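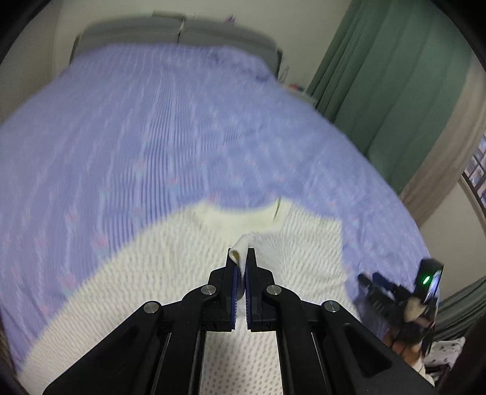 Guest room safety walk, Katayama House, second floor
Date: 7/23/26
Checked by: Ingrid Zamora
Copy to: Percy Sánchez

Smoke alarm sounds on test: Yes
Comment: The sticker says the battery was changed in June. I'd like to see the receipt.

Window opens fully and stays open: No
Comment: Slides back down by itself. Marked "fixed" on the last sheet. Fixed how?

Bed frame steady, slats in place: Yes
Comment: I leaned on all corners. Fine today.

Outlets and lamp cords: Pass, with doubts
Comment: Lamp cord runs under the rug again. Chiyo says guests move it. Maybe, but it was taped down there.

Hot water at sink: Not accepted
Comment: The log shows the same reading every day for 14 days. I don't believe anybody took it. Redo with a thermometer and initial each line.

Bathroom grab bar: Fail
Comment: 2 screws turn by hand. The Potau brochure claims the bar holds 300 pounds. Not on those screws it doesn't.

Door closer and latch: Pass
Comment: Slow, but it latches.

Exit map on back of door: Fail
Comment: Shows the old stairwell. Room number on it is 803, and we have no such room. Somebody copied this from another building.

Linen closet, nothing stored near heater: Pass
Comment: Clear when I looked. Kaede knew I was coming.

Room may be rented: No, not until the window, bar and map are done. Call me before signing it off.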